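期刊 > 居住与日用研究 > 论文全文 > 第3节、第4节

3 小件用具的归位与存放容器

3.1 调查对象与记录方式

本节讨论共用厨房里小件用具用完之后放到哪里。材料来自Kaewmanee住区的9间共用厨房。这些厨房由同层住户合用，炉灶、水槽和操作台固定，碗柜按户划分，抽屉和台面上的容器则没有明确归属。住区建成时统一配过一批抽屉分隔板，使用几年后多数已经拆掉，或者被住户挪去柜子里隔调料瓶。调查开始时，台面上常见的容器有浅篮、直筒、搪瓷盘和旧饭盒，来源不一，有的是搬走的住户留下的。

记录在早饭后和晚饭后各做一次。调查员进入厨房时不移动任何物品，先写下台面和抽屉里可见的小件用具，再写下每件所在的容器。每件用具在一次巡查中算作一条记录，同一件用具在下一次巡查中重新记录。整个调查期共得到972条记录，剔除容器一栏空缺、用具名称无法辨认以及当时正在被人使用的条目后，有841条进入分析。

“小件用具”在本文中指单手可以拿起、没有盖子、不带电源的厨房用品，包括勺、叉、筷、木棒、搅拌棍、刷子和夹子。刀具另有固定刀架，归位情况几乎没有变化，因此没有收入。杯子和碗的存放受碗柜分户的影响很大，也不在讨论范围内。一次性餐具在厨房里出现得不少，但住户通常直接丢弃，偶尔洗过再用的也很难同新的区分，记录时一律略去。

用具名称以住户自己的叫法为准，再由调查员归入统一的类别。叫法之间的差别比预想的大。同样一根圆木棒，有人叫擀面棍，有人叫搅棍，也有人只说“那根棍子”。两位住户对同一件物品的叫法不同时，归类以长度和截面为准，用途只写在备注里。这样处理的代价是备注很长，后期整理花费的时间超过了巡查本身。

3.2 形状分类

按形状，小件用具分为5类：细长直杆、带头长柄、扁平片状、弹性夹状和不规则小件。细长直杆包括筷子、木棒和各种没有柄头之分的棍状物；带头长柄包括勺、叉和刷；扁平片状主要是刮板和小铲；弹性夹状是食物夹和封口夹；其余归入不规则小件，例如茶漏、瓶塞和饼模。

分类时最容易发生争议的是细长直杆和带头长柄之间的界线。有些搅拌棍一端略粗，远看与直杆没有区别，放进筒里以后只露出上半截，更难判断。本文规定，凡两端粗细之差用手指一摸就能分辨的，归入带头长柄，其余归入直杆。这个规定比较粗糙，但两名调查员各自独立归类时，意见不一致的条目很少，后来也没有再作修改。

材质没有作为分类依据，只作附记。木制直杆与金属直杆在归位上有差别，差别主要来自清洗后的晾放：木制的常被单独搁在一边，等干了再收，金属的多随其他餐具一起放进沥水架。搁在一边的这段时间往往很长，有些木棒在整个调查期里从来没有进过抽屉，一直留在“晾着”的位置上。住户对此并不觉得有什么不妥，问起来时一般回答那里就是放它的地方。

3.3 容器的开口与深度

容器按开口和深度分为浅口、深口和无边三种。浅口容器的边沿低于多数用具的长度，用具平躺在里面，一眼能看到全部；深口容器以直筒为代表，用具立着放；无边的包括砧板、毛巾和直接放在台面上的情形。

直筒的好处是占地小，取用时只需要捏住露出的一端向上提。缺点有两个。一是筒底容易积水，木制用具下端发黑多出在这里。二是筒里东西一多，短的就沉到下面，要把长的全部拿出来才能找到。记录中有一间厨房的直筒底部压着一把短柄茶匙，住户多次说它丢了，搬家清理时才重新出现。

浅篮的情况相反。篮里的东西都看得见，找起来快，可是长度稍大的直杆放不平，只能斜着搁，一端靠在篮子的一角，另一端搭向对面的篮沿。斜放之后，这一格里再放别的东西就不方便，后来的人多半会换一个篮子，或者干脆放在篮子旁边的台面上。几个篮子并排时，这种现象更明显：一个篮子里斜着一根棍子，旁边的篮子却空着。图3所示为细长直杆与浅篮。

篮壁是否透光也有影响。半透明的篮子放在台面后侧，站在前面仍能大致看出里面有没有东西；不透光的篮子要走近低头才看得到。在三间使用不透光容器的厨房里，住户更倾向于把用具放在容器外面，理由是“放进去就忘了”。住区附近的杂货店出售一种叫Fleter的分格盘，盘底为深色，买来使用的住户后来有两户在盘底垫了白纸，据说是为了看清小件。
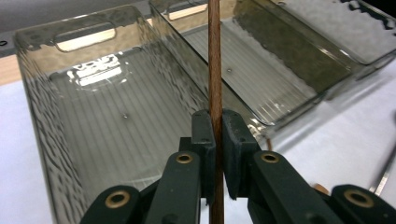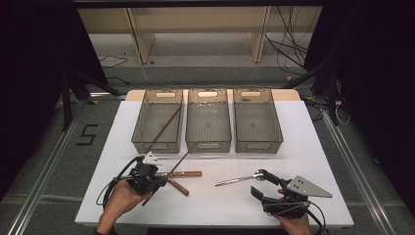

图3 第一幅：竖直的棕色细木棒；第二幅：白色桌面上并排的三只半透明灰色浅篮，以及木棍和汤匙。

3.4 归位的稳定性

归位的稳定性指同一件用具在相邻两次巡查中是否出现在同一个容器里。直杆的稳定性在各类用具中最低，夹状用具最高。夹状用具大多有一个挂孔或者夹口，可以夹在篮沿、绳子或袋口上，位置一旦确定就很少变动。勺和叉居中，它们成套出现，只要有一件被放进某个容器，其余几件通常会跟进去。

直杆不稳定，与它缺少固定的“邻居”有关。筷子成双，丢了一支另一支也就没人用；木棒则单独使用，和哪一类用具放在一起都说得通。在记录里，木棒曾经与勺子同篮，与砧板同架，也曾经同一把伞一起靠在门后。靠在门后的那根后来被房东当作撑窗的木条拿走，住户另买了一根。

时间也有影响。早饭后的记录里，用具分布比较集中，晚饭后则分散。晚饭参与的人多，洗碗的人和做饭的人常常不是同一个，洗碗的人按自己的习惯放，做饭的人第二天再找。早饭时间短，多数人用过什么就放回原处，或者根本不用木棒和长勺。一月份天气较凉，住户煮汤的次数增加，长柄勺几乎每天都在台面上，这一时期的晚间记录比其他月份更乱。

人员流动的影响比时间更难估计。调查期内有几户搬进搬出，新住户到来后的头几天，归位位置变化最大，随后慢慢与老住户趋同。趋同的方向大多是迁就已有的容器，很少有新住户重新安排容器的位置。有一户例外，搬来时带了一个从体育用品店Pilosport买的网兜，原本装球，被挂在水槽上方放刷子和夹子，不久同层其他人也往里放东西，网兜到调查结束时仍在使用。

3.5 标签的作用

有四间厨房曾在容器上贴过标签。标签内容分两种，一种写用具名称，如“勺”“筷”；一种写用途，如“煮汤”“烘焙”。名称标签的效果在头两周比较明显，之后随着标签受潮脱落而减弱。用途标签从一开始就争议较多，同一件木棒有人归到烘焙，有人归到煮汤，贴标签的住户最后自己把它撕掉了。

标签的语言也要考虑。住区里通行几种语言，贴标签的人往往只用自己最熟的一种。后来有人改画图形，图形标签保留得最久，但细长直杆很难画清楚，画出来与筷子、吸管没有区别。一间厨房的做法是在标签旁边绑一支真的旧筷子，效果比画的好，只是隔一段时间就会被人解下来用掉。

市面上的Nesier防潮标签在其中一间厨房试用过。它不易脱落，写错了却也不易撕下，容器挪作他用之后标签仍留在上面，造成了几条“勺”字篮里装满瓶塞的记录。这几条没有剔除，归位以实际容器为准。

4 讨论

从以上材料看，容器的尺寸对直杆类用具的归位影响最大。住户并不缺少容器，台面上空着的篮子很常见，缺少的是长度合适、底部又能沥水的那一种。把两只浅篮之间的隔边取掉，或者换成一只长盘，能让较长的木棒平放，代价是盘子会占去操作台后侧的一段，而这一段在多数厨房里已经放了砧板和调料。

早先关于家庭厨房的讨论多以单户为对象，默认做饭的人同时也负责收纳。共用厨房里这个前提不成立，放东西的人和找东西的人经常互不相识，容器能不能让人一眼看出里面装什么，比分格是否精细更要紧。分格较细的容器在单户家庭中可能很好用，搬到共用厨房后，每一格的用意只有最初布置的人清楚。

本研究的记录方式有几处限制。巡查只在饭后进行，两餐之间的移动没有记录；用具以类别登记，同一类中外形接近的两件有时无法区分，稳定性一项可能因此偏高。抽屉内部在光线不足时难以看清，有几间厨房的抽屉条目明显少于台面条目，这一差别是否反映真实的使用情况，尚需另作核对。此外，调查员进出厨房本身也会引起注意，有住户在巡查前特意收拾过台面，这类情况在备注中已注明，但没有从分析中去掉。

容器更换的费用没有纳入讨论。住户自己购买的容器单价都不高，真正的阻力在于由谁来买、旧的由谁扔掉。一只已经开裂的直筒在某间厨房里留了整个调查期，所有人都以为它是别人的东西。

联系作者：Kulap Thongdee　|　版权归作者所有，转载请注明出处　|　返回顶部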